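Stellenausschreibung: Operatorinnen und Operatoren für Teleoperation und kinästhetische Demonstration (m/w/d)

Projekt Lotus, Standort Benítez
Teilzeit, 15 Stunden pro Woche, befristet auf 6 Monate
Beginn: Februar

Im Projekt Lotus werden Manipulationsaufgaben per Demonstration an zweifingrige Greifer übertragen. Gearbeitet wird in zwei Verfahren: Handführung des Arms im nachgiebigen Modus sowie Fernsteuerung über ein Leader-Gerät mit Kamerabild vom Handgelenk. Für die zweite Aufnahmephase suchen wir Personen, die beide Verfahren nach Einarbeitung selbstständig durchführen. 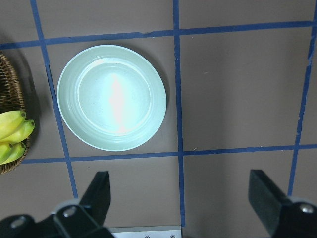
Ihre Arbeit beginnt mit der Herstellung der Startkonfiguration nach Vorgabeblatt. Danach führen Sie die Aufgabe in einem Zug aus, beenden die Aufnahme und bewerten die Episode nach festem Schema. Typisch sind Aufgaben mit Geschirr und Lebensmitteln, etwa eine Banane aus dem Korb greifen und auf dem Teller ablegen. Die Startpositionen beziehen sich auf die Felder, die mit blauem Klebeband auf der Tischplatte abgeteilt sind; der mintgrüne Teller steht dann beispielsweise innerhalb eines Feldes und berührt das Band nicht. Bei der Fernsteuerung ist zu beachten, dass helle Reflexe auf dem Tellerboden die Tiefenschätzung nach Augenmaß erschweren. Die Annäherung erfolgt deshalb langsam und mit geöffneten Fingern.

Aufgaben im Einzelnen:
Durchführung von Demonstrationen nach Aufgabenliste, per Handführung oder Fernsteuerung
Kennzeichnung von Fehlgriffen, Abbrüchen und Kollisionen in der Software Drillow
Prüfung der Greiferöffnung und des Kamerabildes vor jeder Aufnahmereihe
Erneuerung beschädigter Bandmarkierungen nach Rücksprache
Kurzes Schichtprotokoll in deutscher oder englischer Sprache

Voraussetzungen:
Ruhige Handführung und gutes räumliches Vorstellungsvermögen
Bereitschaft zu gleichförmiger Arbeit im Sitzen und Stehen
Sicherer Umgang mit einem Linux-Arbeitsplatz
Deutsch oder Englisch, mindestens B2

Erfahrung mit Robotern ist von Vorteil, aber nicht erforderlich. Die Einarbeitung umfasst eine Sicherheitsunterweisung, Übungen an beiden Verfahren und eine Probeaufnahme -- sie wird voll vergütet. Nach der Probeaufnahme entscheidet Iker Iglesias über die Zuteilung zu Handführung, Fernsteuerung oder beidem.

Die Vergütung beträgt 19 Euro brutto pro Stunde. Schichten liegen vormittags oder nachmittags und werden monatlich abgestimmt. Anstellungsträger ist die Ultard GmbH. Homeoffice ist nicht möglich.

Bewerbungen mit Lebenslauf und Angabe der verfügbaren Zeiten bitte an Rosine Collet, Personal, Kennwort "Lotus Teleoperation". Ein Anschreiben wird nicht benötigt. Fachliche Fragen beantwortet Bríd Corrigan, Leitung Datenaufnahme.

Stand der Ausschreibung: 17. Jan. 2024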